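Module 5: Costing a collection setup
Notes for the planning session

Last time we covered arm selection. Now we look at what a hand-held gripper programme costs when there is no arm in the room at all.

Start with hours, then work back to units. The Grultiso plan asks for 240 hours of recorded handling by the end of June. One operator gives you five usable hours a day at best, once breaks, battery changes and failed recordings are taken out. That makes 49 operator-days if you allow one spare. Write the spare in from the start.

Headings to use in your budget sheet:

Grippers. Price them as pairs even if the tasks need one. Jemal quotes 16 weeks for a single replacement.
Finger pads. Treat as consumables. Put them under running costs, where finance will not try to write them down over three years.
Storage and charging. Cards fill faster than people expect.
Objects. Usually left out. Soft toys, fabric and boxes are cheap to buy but get dirty and lose their shape, so plan a second set.
Rooms. A furnished room costs more to hire than a bench, and takes longer to reset between tasks.

Compare the Grolport and Prokora quotes line by line before the seminar. Prokora includes calibration in the unit price and Grolport bills it per visit, so the totals on the front pages cannot be compared directly. Bring your own sheet, with delivery and VAT shown separately.

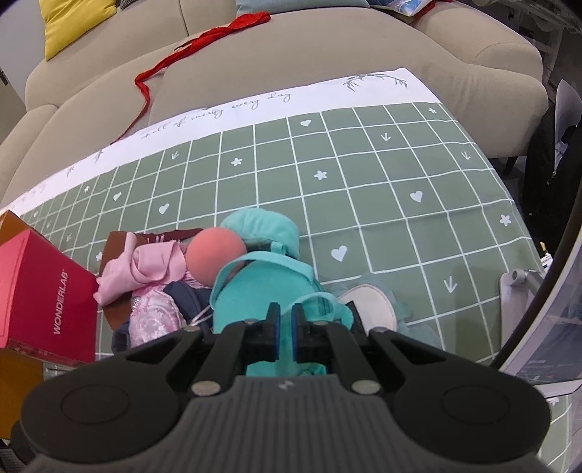 Fig. 1. Hand-held gripper closing on a teal plush toy, tabletop task with soft objects.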